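6. Entretien de la cellule à deux bras : doigts, caméra de poignet, plateau

Bon, si vous avez suivi le chapitre précédent, votre cellule Trandov est montée, les deux bras répondent et vous avez déjà envie de lancer des essais. Je vous comprends, j'ai fait pareil ! Prenez quand même le temps de lire cette partie, parce que j'ai perdu une journée entière sur un doigt mal resserré et que je n'ai pas très envie que ça vous arrive.

Outillage : une clé Allen de 5, un chiffon non pelucheux, de l'eau savonneuse, une petite brosse souple. Gardez l'alcool pour le plateau, jamais sur les doigts (Lavanya Shetty a essayé chez nous, la surface s'est mise à blanchir au bout de quelques nettoyages).

6.1 Mise au repos

1. Terminez l'essai en cours ou interrompez-le depuis le pupitre.
2. Ouvrez les deux pinces en grand.
3. Remontez les bras en position haute, puis passez en mode maintenance.
4. Attendez que le voyant soit fixe. S'il clignote, un axe est encore sous tension.

ATTENTION : le mode maintenance coupe les moteurs des bras, mais pas ceux des pinces sur les premières versions du coffret Pranditow. Sur ces modèles, débranchez aussi le connecteur de poignet avant de mettre la main entre les doigts.

6.2 Contrôle des vues après un essai avec liquide

Avant d'essuyer quoi que ce soit, ouvrez la vue de poignet et la vue fixe dans le logiciel et gardez-les affichées toutes les deux.

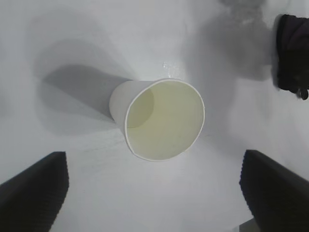
Gobelet couché sur le plateau, vu du poignet puis par la caméra fixe.

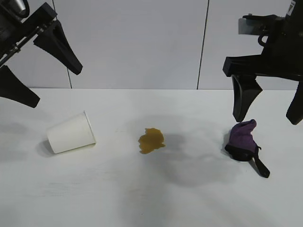
Le nettoyage du plateau, chez moi, c'est toujours le dernier geste, après les vues et avant le redémarrage. Je commence par la vue fixe, qui donne l'étendue du travail : la flaque brun-jaune au milieu de la table, le gobelet d'un côté, le tissu violet de l'autre. Ensuite je passe à la vue de poignet pour les petites choses, comme les gouttelettes brillantes près du bord du gobelet, qu'on raterait très facilement de loin. Prenez l'habitude de regarder les deux, vraiment, une seule ne suffit pas.

1. Enlevez d'abord les objets, à la main, bras au repos.
2. Épongez le liquide de l'extérieur vers le centre.
3. Passez un chiffon humide, puis un chiffon sec.
4. Revenez à la vue de poignet et cherchez les reflets. S'il en reste, recommencez l'étape 3.

Remarque : sur un plateau blanc, les ombres des pinces peuvent vous faire croire à une tache. Déplacez un peu le bras : si la zone grise bouge avec lui, laissez tomber, c'est une ombre.

6.3 Nettoyage et contrôle des doigts

1. Brossez les stries de la face intérieure, toujours dans le sens des rainures.
2. Essuyez avec le chiffon à peine humide et laissez sécher pinces ouvertes.
3. Vérifiez le jeu en poussant doucement chaque doigt sur le côté. S'il bouge, resserrez sa vis à la clé de 5, sans forcer.
4. Rebranchez le connecteur de poignet si vous l'aviez retiré, quittez le mode maintenance et faites 8 cycles d'ouverture et de fermeture à vide. Écoutez : un claquement net à chaque cycle veut dire que la vis n'est pas en place.

Je change les doigts tous les 200 essais. Jagadeesh Raju attend que les stries soient lisses au toucher, et ses prises tiennent aussi, donc à vous de voir. Changez-les par paire en tout cas, et refaites le zéro de la pince après (voir 7.2).

Dernière révision de cette section : 21/07/2023.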